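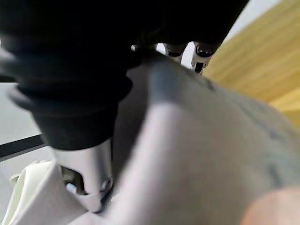 Slide 1. Metal finger on grey fabric, from the wrist camera.

Leave this one up while people find seats. Start once the door's shut.

Hello, thanks for staying on a Friday. I'm going to tell you about our open day at the Tetwood workshop in August, when we let the public in to watch a robot handle cloth. I said yes to it in a weak moment.

(Point at the fingertip.) Look at the bottom of the silver finger, where it's pressing down and pinching the grey material. There's a little fold where the metal meets the cloth. I could talk about that fold for the whole 20 minutes, but Graciela has asked me not to.

Cloth is horrible for robots. A box stays box-shaped – a shirt doesn't. You grab one bit and the rest goes wherever it likes. And in a close-up like this the fabric is so near the lens it goes to a blur, so the wrist view alone won't tell you much about where the edges are. Mention the cream cloth bottom left as well: two fabrics touching, and we only want one of them in the grip.

Slide 2. The plan for the day. Graciela Painemal did the talking, Aravind Krishnan ran the arm, I did the door and the tea. We ran 3 sessions and had 147 people through, which was a lot for one kettle. Aravind had the Stusora software on a big screen so visitors could see what the wrist sees. Do that if you ever run one of these! The children ignored the arm completely and watched the screen.

Slide 3. Questions we got. Read out a couple, don't do them all.
"Can it do a fitted sheet?" No. Big laugh every time.
"What are the black rubbery folds for?" Go back to slide 1 if someone asks today. They bend along with the arm. Aravind can do the long answer.
"Is it taking my job?" Slow down here. A lady from the Fahmy laundry asked this one and she meant it. I gave her a woolly reply and I've thought about it since.

Slide 4. What I'd change. More chairs. Shorter intro. Let people feel the fabric before the demo starts, so they know how floppy it is. Unard have offered us their hall for next time – check with Graciela if I can say that out loud.

Questions, then hand over to Aravind for the live bit.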